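Re: [cell] bin picking, gripper loses the angled blocks

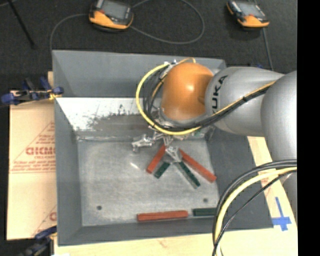 KUKA arm over the metal-floored bin, red and green blocks, Thursday evening.

Rizal Kusuma wrote:

> Which cable is limiting you, the yellow one or the black bundle? On the
> Darnon cell we had the same complaint and it was the dress pack pulling
> at the wrist past a certain A6 angle. Also, what clearance are you
> leaving between fingertip and floor? And is the bin fixed?

Rizal,

The bin is clamped to the bench on the left side only. I put blue tape on the wood at the right so I can see if it creeps. No movement so far over 400 cycles.

Cables: the yellow one is the stiffer of the two. I left it a wide loop around the wrist and tied the black bundle separately where it crosses the arm segment. With the old routing A6 tripped on following error at the far end of its travel. With the loop it does not trip, but the loop now comes close to the left wall when I pick from that side. I have set a software limit to keep it off. That costs me a strip of floor along the wall, and any block lying there has to be moved by hand.

The failures are mostly on blocks that lie fanned out with their inner ends together. The fingertip comes down where the ends meet and catches two blocks. A single block lying along the near wall is no trouble if the wrist is turned first.

Changes since my last mail:

- approach speed down from 900 to 350 mm/min for the last part of the descent
- grasp point moved from block end to block center
- Brutine driver rolled back to the April build, the newer one drops the gripper status bit

The floor of the bin is badly scuffed and throws glints, which the Silletti segmentation reads as edges. I would sooner mat it down with paint than tune thresholds again. Has anyone painted a bin floor and had it last?

The log has 3,110 lines. I can send it off list.

Úna Doherty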